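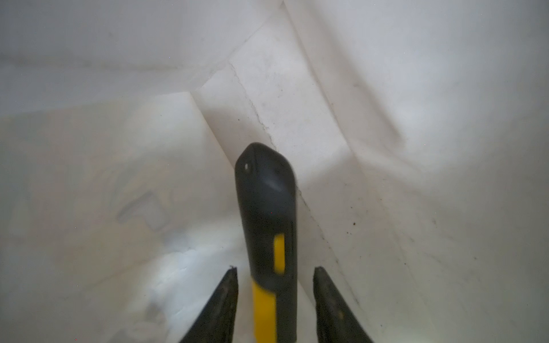 Grimy line in the corner fold of a plastic-lined bin, how do I get it out?

Posted by Mavis_in_the_garage, 08/01/2018

Hi all! First time posting, long time lurker, be gentle. I have a white bin that I lined with white plastic sheeting back in February (I use it for sorting and storing craft stuff, mostly yarn and felt scraps, and I wanted something I could wipe down). It's been great except for one thing that is driving me up the wall. Where two of the inside walls meet, the sheeting has a big crease, and there's this thin, dark, wavy line of dirt that has settled right into the fold. The flat parts wipe clean in two seconds. The fold just laughs at me.

I've tried a damp sponge, a damp sponge with dish soap, and then the same sponge but angrier. I also ran a fingernail down it, which moved a little of the dirt about an inch lower and left it there. Next I was going to try bleach but my sister got a funny look on her face when I said so, so I thought I'd ask first.

Do I need to pull the whole liner out? It took me most of an afternoon to get it in and it's still all creases, so I would really love not to. And if I do end up starting over, how do you get sheeting to lie flat in a corner? Mine looks like I wrapped a birthday present in the dark.

Murdo Rutherford

Oh boy, I've fought this exact fight! Leave the bleach in the cupboard for now. You don't need it for plain dirt, and please don't ever mix it with whatever else you've been spraying in there.

What works for me is an old soft toothbrush and a paste of baking soda and water, about as thick as toothpaste. Hold the fold open with your other hand so you're brushing the bottom of the crease and not just skating over the top (this is the whole trick, really). Short strokes along the line, never across it, or you'll push the dirt underneath the next wrinkle and have two lines. Leave the paste on ten minutes or so, brush again, then wipe it out with a wet rag. I wrap the rag over the end of a butter knife to get down in there. Dry it the same way. If you leave it damp, the dust from your felt will stick in the fold and you'll be back where you began by the weekend.

As for lining it flat, I gave up on folding corners years ago. Cut the sheeting into separate panels, one for each wall and one for the bottom, let them overlap an inch, and run white waterproof tape down the overlap. No fold, no dirt trap. I have 30 bins in my workshop and the taped ones are a breeze. The folded ones I did at the start all have the same dirty stripe yours does, some of them since before my kids left for college. If you'd rather keep it in one piece, warm the sheeting with a hair dryer on low and smooth it from the middle out to the corners. Go easy with it, thin plastic will shrink up on you fast.

Good luck, and tell your sister she was right!

urquhart60

just change the liner, sheeting is cheap. got a roll of 200 feet ages ago and still using it

Mavis_in_the_garage

Thank you both! Murdo, I did the toothbrush thing tonight and most of the line is gone, there's just a faint bit left down low where I can't get the fold open far enough. Going to have another go with the butter knife tomorrow. And I'm saving the panel idea for the next bin, I already have the tape!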